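Zwischenbericht zum Förderprojekt »Werkverzeichnis der Magsi-Drahtplastiken«
Berichtszeitraum bis Ende Juni

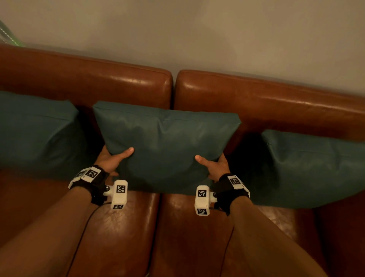 Bericht: Larysa Stelmakh, Projektleitung | Restaurierung: Severyn Pylypenko | Sammlung Gulletov

1. Stand der Erfassung

Der Bestand umfasst 722 Inventarnummern, darunter Drahtplastiken, Modelle, Werkzeichnungen und Entwürfe für Medaillen. Die Grunddaten (Maße, Material, Signatur, Provenienz) liegen für alle Zeichnungen vor. Bei den Plastiken fehlen noch die Gewichte der hängenden Arbeiten; die Waage in Urkside war im Mai zur Eichung. Die Datensätze werden in Skunico geführt, der Export in das Format des Verbundkatalogs wurde an einem Teilbestand getestet. Umlaute in den Titelfeldern werden dabei fehlerhaft übergeben. Eine Korrektur ist beim Hersteller angefragt.

2. Restaurierung

18 Plastiken wurden konservatorisch geprüft. Bei vier Arbeiten besteht Korrosion an den Lötstellen, in einem Fall mit Bruch der Aufhängung. Die Reinigung erfolgte trocken, lösemittelhaltige Verfahren wurden zurückgestellt, bis die Analyse der Farbfassung vorliegt. Das Mobile Inv. 23 bleibt bis auf Weiteres liegend gelagert. Ein Drehlager aus Messing ist ausgeschlagen; Herr Pylypenko fertigt ein Ersatzteil, das Original wird beschriftet und beim Objekt aufbewahrt.

3. Datierung

Die bisher angenommene Abfolge der frühen Tierfiguren ist nicht haltbar. Zwei Werkzeichnungen tragen auf der Rückseite Rechnungsvermerke einer Eisenwarenhandlung, die eine frühere Entstehung nahelegen. Die betreffenden Einträge sind als »in Prüfung« gekennzeichnet.

4. Mittelverwendung

Für Verpackungsmaterial wurden 2000 Euro abgerufen. Der Ansatz für Fremdleistungen ist noch nicht belastet, die Rechnung des Labors steht aus. Eine Umwidmung wird derzeit nicht beantragt.

5. Nächste Schritte

Nachwiegen der hängenden Arbeiten, Abschluss der Lötstellenprüfung, Übergabe der bereinigten Datensätze an die Redaktion. Der Katalogtext zu den Medaillenentwürfen wird mit dem nächsten Bericht vorgelegt.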